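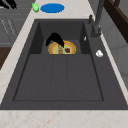
Última modificación: jueves, 18:42

Hilo sobre la puesta a punto de la celda Plaltska, la de fregadero. Es simulada, pero se mantiene como cualquier otra: tiene calibración, tiene holguras y tiene averías. Dejo anotado lo de esta semana por si alguien hereda el repositorio.

1/ La celda reproduce una cocina con fregadero gris oscuro encastrado en encimera de mármol claro. La tarea de referencia es coger comida de un plato y dejar el plato en el fondo de la cubeta. El efector es una pinza negra de dos dedos con puntas redondeadas.

2/ El síntoma: en el escalón trasero del fregadero la pinza cerraba tarde. Con el plato en la encimera, ningún fallo. Con el plato en el escalón, el dedo inferior rozaba el alimento antes de recibir la orden de cierre y lo empujaba hacia el borde.

3/ Primera sospecha, el controlador. Descartada. Consigna y posición articular coincidían en todo el descenso. El error estaba en la referencia, no en el seguimiento.

4/ Segunda sospecha, la malla de colisión. El fregadero tenía una sola envolvente convexa, heredada de la versión Uster. Una envolvente convexa rellena el escalón. El planificador veía un sólido donde hay un hueco y corregía la altura de aproximación hacia arriba.

5/ Arreglo: descomposición en piezas convexas separadas para el borde, las paredes, el fondo y el escalón. La malla de colisión pasa a 984 caras. La malla visual no se toca.

6/ Advertencia para quien repita esto: si se descompone con tolerancia automática, las dos ranuras del fondo generan astillas. Un plato apoyado encima vibra y acaba girando. Hay que fusionarlas a mano en un único plano y dejar las ranuras solo en la malla visual.

7/ Después, los dedos. El contacto se calculaba con una caja por dedo. Las puntas son curvas y la caja sobresale por las esquinas, con lo que se registraban contactos que no existían. Sustituidas por cápsulas. El par de cierre se deja como estaba.

8/ Orden de calibración que usamos ahora: base del brazo, muñeca, centro de herramienta, cámaras. Si se cambia el centro de herramienta hay que repetir las cámaras. Si solo se cambian las cámaras, lo anterior vale.

9/ Hậu Thái revisó el centro de herramienta y encontró un desfase de 3 mm en el eje de aproximación. Venía de una pieza adaptadora que se retiró del modelo en noviembre y seguía sumando en el fichero de cinemática. Línea borrada.
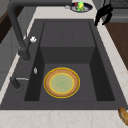 10/ En el fondo de la cubeta el criterio es más simple: plato plano, sin contacto con las paredes y velocidad por debajo del umbral durante 5 pasos consecutivos. Antes bastaba un paso y se daban por buenas colocaciones con el plato todavía balanceándose.

11/ El grifo merece su propia entrada. Tiene el cuello alto y ocupa el lado por el que el brazo prefiere salir. Lo hemos declarado obstáculo rígido con margen propio. La palanca blanca queda fija: articularla no aporta nada a esta tarea y cada roce cambiaba el estado inicial del episodio siguiente.

12/ El reinicio también daba guerra. Los objetos volvían a su pose, pero conservaban la velocidad del episodio anterior. Ahora se ponen a cero velocidad lineal y angular, se dejan asentar y solo entonces se libera el brazo. Si alguno no se asienta, el episodio se descarta y queda en el registro.

13/ Prueba de regresión: 2763 episodios con la semilla bloqueada, mitad de plato en encimera y el resto en escalón. El cierre tardío no se reproduce. Quedan fallos de agarre en alimentos alargados cuando la pinza entra en paralelo al eje largo. Es un problema de selección de agarre y va en incidencia aparte.

14/ Rutina mínima antes de lanzar un lote: comprobar la versión de mallas, dibujar las colisiones sobre el fregadero, cerrar la pinza en vacío, bajar hasta el escalón a velocidad reducida y mirar la fuerza registrada. Si aparece fuerza sin tocar nada, parar y revisar cápsulas.

15/ Me preguntan por la iluminación. No la he cambiado. El gris del fregadero y el negro de la pinza se confunden en las zonas de sombra y la segmentación lo nota, pero subir la luz invalida las comparaciones con la serie Setiawan. Si se cambia, será en una variante con otro nombre.

16/ Los cambios están en la rama Pristurside. Falta fusionar el fichero de cinemática, que tiene conflicto con la pinza antigua. No uséis la rama principal para el escalón hasta que esté cerrado.

17/ Corrección al 7: las cápsulas van ancladas a la última falange y no a la base del dedo. Con el anclaje en la base, el radio se queda corto al cerrar. El fichero subido es el correcto.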